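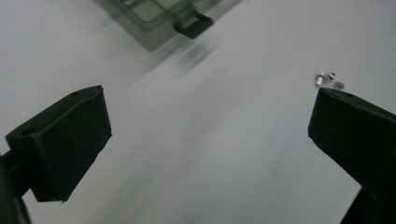 *Two black gripper fingers over a pale grey-white surface.*

**Sturkham beadwork** is a style of handmade jewellery and small ornament from the river town of Sturkham, known for its bright colours and its remarkably fine knotted cord. Most pieces are made at home and sold directly by their makers, and the variety is wonderful: bracelets, bookmarks, baby-name strings, even tiny beaded buttons.

## History

The style grew out of a sewing circle started by Soledad Bustamante in 2000. She had learned cord knotting from her grandmother and was soon teaching it to neighbours at her kitchen table. Valeriano Quintana, a glassworker from Vukdale, joined a few years later and began making the small ribbed beads that give the work its lively sparkle.

## Technique

A traditional bracelet uses 53 beads on waxed cotton cord, with a knot after every bead. The favourite pattern, called the Pacheco, repeats three colours along the whole length and closes with a loop and button. Longer necklaces have 104 beads and can take around a week of evenings to finish!

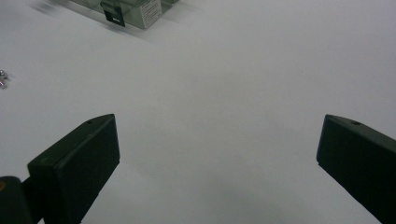

*A white work surface with two dark gripper fingers and, near the top, a transparent plastic case.*

## Markets

Makers gather each May for the Idness Fair, a cheerful open-air market where visitors can buy finished pieces, swap beads and try a first row of knots for themselves. Children's tables are especially popular. Many stallholders also take custom orders, and it's common for families to add a new strand to the same necklace over the years.

## See also

- Knotted cord
- Glass beadmaking
- Idness Fair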